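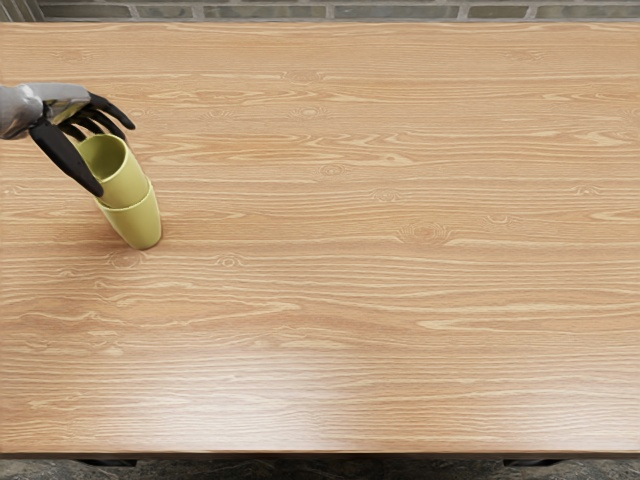 Tonantzin Camacho

Search tutorials Go

Stacking cups in the Praltolo simulator

The Praltolo kit comes with a ready table task: two green cups, one inside the other. I use the trial version, and it is enough for this lesson.

1. Open the cup task and load the Skernov hand.
2. Bring the hand in from the left, a little above the rim.
3. Close the thumb on the outer side of the upper cup, and the other fingers over the top.
4. If the upper cup leans, lower the grip force to 30 and try again – my first value was too high.
5. Save the run before you open the hand.

The manual explains the force setting on its last page, which I found late.

Related
Praltolo: first start and license
Skernov hand: finger limits
Hollmann table scenes compared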